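Abro hilo sobre el proyecto de nuestro club de robótica, porque varias personas me preguntaron en qué estamos este semestre. Perdonen si mi español sale un poco rígido, todavía lo estudio.

El proyecto se llama Watula. Queremos que un brazo aprenda a doblar ropa pequeña a partir de demostraciones hechas a mano. Ninguno de nosotros es ingeniero de profesión: somos estudiantes de la escuela técnica Robichaud, de segundo y tercer año.

El método es conocido. Una persona sostiene una pinza con cámara y marcadores, hace la tarea con ella, y después se entrena un modelo con esas grabaciones. El brazo no hace falta hasta el final, y eso para un club con un solo brazo es una gran ventaja.

Empezamos con toallas cuadradas. Con ellas todo parece fácil. Después pasamos a prendas con mangas, y ahí comprendimos cuánto trabajo hace la mano sin que uno lo piense.

Cada turno en la mesa dura 90 minutos. Al principio eran más largos, pero los dedos se cansan de apretar el gatillo y los dobleces salen torcidos. En cada turno pedimos 20 demostraciones aceptables por persona. Las malas se guardan en otra carpeta, con una nota corta del motivo. 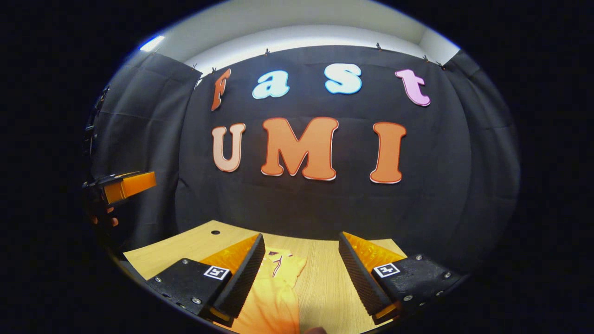 Pinza abierta sobre la tela naranja amarillenta. Al fondo, las letras de «Fast UMI».

Hay una regla que me costó aceptar: entre una demostración y otra hay que arrugar la prenda de nuevo, y cada vez de manera distinta. Yo la dejaba siempre casi igual, por costumbre de orden, y el modelo aprendió solamente mi manera de arrugar.

Otra cosa que anoté en mi cuaderno: no mover la pinza con prisa cuando uno ya conoce el doblez. La velocidad cambia mucho de una persona a otra. Ahora vemos juntos las primeras grabaciones de cada turno y nos corregimos.

Los números, para quien le gusten: tenemos más de 3,450 demostraciones guardadas, hechas por 4 equipos. De las toallas ya no grabamos más. De las camisas pequeñas faltan todavía bastantes, sobre todo las que empiezan con una manga debajo del cuerpo.

El programa para revisar las grabaciones lo escribimos nosotros y le pusimos Parketti — la votación fue larga y ganó el nombre más raro. Muestra las dos manos al mismo tiempo y permite marcar el momento en que la tela se suelta. Tiene errores, pero nos ahorra tardes enteras.

Lo que sale mal con el brazo, por ahora: agarra dos capas cuando debe agarrar una. También suelta la manga demasiado temprano. Probamos a bajar la altura de la pinza y mejoró un poco el primer problema, el segundo no.

El 27 de abril presentamos en la muestra estudiantil Cliltar. Cada club tiene una mesa y un turno corto para la demostración. Vamos a llevar toallas y una sola camisa, la que el brazo conoce mejor.

Si alguien de otro club trabaja con telas, me interesa mucho saber cómo separan las capas. Pueden escribirme por mensaje — contesto despacio, con el diccionario al lado, pero contesto.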